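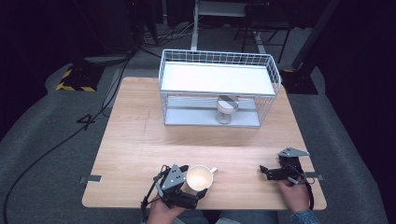
A wire rack for the cups

May 2021

I bought a small wire rack for the cups. The cabinet over the sink has one deep shelf, and whatever went to the back stayed there until September. The rack is white, with a flat panel on top and a shelf underneath, and it came from a shop in Joly that was clearing out its kitchen section.

At first I put plates on the top and cups below. That was too heavy for how often I move it, so the plates went back to the cabinet. Now it is only cups. The one with the gray-and-white patterned rim lives on the lower shelf. The plain white one with the short handle is the one I use every morning, so it spends more time on the table than on the rack.

You can see through the sides, so I know what is in there without bending down. The lower shelf is low, though. A tall mug won't go in, and I have 2 of those. They sit on top for now.

I measured the counter before I bought it and was off. It needed 3 inches more than I had next to the bread box, so the bread box moved to the other side of the stove. I keep reaching for it in the old place.

Next is the drawer with the lids.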